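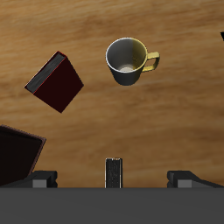

How many slides does a ten-minute pitch need?

Five or 6, and most speakers could lose one of those. The rest is padding, and the room knows it.

Home Features Work Design Archive Subscribe

THE TEMPLATE TRAP

Vlastimil Holub has a deck open on his laptop and he is deleting things. Arrows first. Then a globe. Then a row of little people in suits, holding hands for some reason. "Gone, gone, gone," he says. It takes him longer to find the delete key than to decide.

Holub fixes presentations for a living. Small firms mostly. They send him a file the night before, sometimes the morning of, and he sends it back lighter. He used to make templates himself, for a download shop called Plilow, and reckons he drew 1,000 arrows in his time there. Curved ones, glossy ones, ones that folded like ribbon. He isn't proud of the ribbon ones.

The trouble with a ready-made template, he says, is the empty boxes. Four boxes on the slide, so you think up four points. You had two. The other two get made up on the train. By the time you're standing there you can't remember which were the real ones.

I've done this. Probably you have too.

Wemum, a bike-parts firm he worked with last August, came to him with a sales deck built on a bought design. Nice enough thing. Dark blue, big numbers, a timeline on every third slide wether there was any time involved or not. The firm had filled in the lot. Holub asked the sales lead to tell him the pitch over the phone, no slides, and wrote down what she said. It fitted on 5 slides with room left over. They kept the blue.

Not everyone buys this. Vonham, which sells template packs to schools and offices, told me its customers want the opposite: more layouts, more icons, more choice. Their point is a fair one. Most people making slides aren't designers and have an hour, maybe less. A blank white page is a horrible thing at nine at night. A template gets you moving, and a tidy bought one beats a messy homemade one most days of the week.

Holub doesn't really argue. He uses them himself. His way is to write the talk first, in a plain text file, then open the template and take only the layouts that match. Title, one picture page, one chart page, close. Delete the others before typing a word, so they can't tempt you.

Fonts, then. Check them on the machine you'll be presenting from. He once watched a talk for Górecki, a furniture maker, where the headings had swapped to something else overnight and every line ran off the side. The speaker carried on, read from her notes, did fine. Holub still winces telling it.

Same goes for moving a file from one program to another. It opens, yes. Then a shadow has gone odd, or the text sits a bit low in its box, and the animation you spent an evening on plays all at once. Click through every slide. Every one. Save a PDF copy as well and put it on a stick.

Colour: 2, plus black. Charts: label the line itself and drop the key. Logos on the first and last slide only, which is the rule clients fight hardest. One wanted it spinning.

He's back at the laptop now. The deck was twenty-odd slides when I sat down and it's a good deal shorter. One arrow left, pointing from a price to a smaller price. He looks at it for a bit, and leaves it in.

Last updated: 25/06/2022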